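The case for a slower robot

Every Monday evening at the Brurkside workshop, somebody asks me what the arms are for. I used to say "research", which got me a respectful nod. Now I say they are learning to pick up a cup, and people go and find someone with a lathe to talk to.

I think the cup is a perfectly good ambition. The home robot crowd has a weakness for laundry, cooking and the care of the elderly, all of it promised by spring. My own build has taken 20 months and its proudest moment involved a sponge.

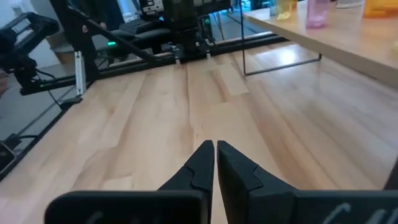 The right gripper, fingertips almost touching, with the second arm on the far rail.

Most of that time went on fingers. Sinéad Ó Súilleabháin, who shares the bench and has opinions, made me throw out 2 sets before she would let me write a line of code. She was right, and has mentioned it since. A gripper that closes a hair crooked will teach you nothing except how to chase a grape across a table.

What bothers me is how readily we blame the software. It's cleverer, so it must be at fault. I spent most of December retraining the thing on roughly 3000 attempts before finding a loose screw in the wrist — a quarter turn, no maths involved.

So build one, by all means. Start with the screws, and tell visitors it's research.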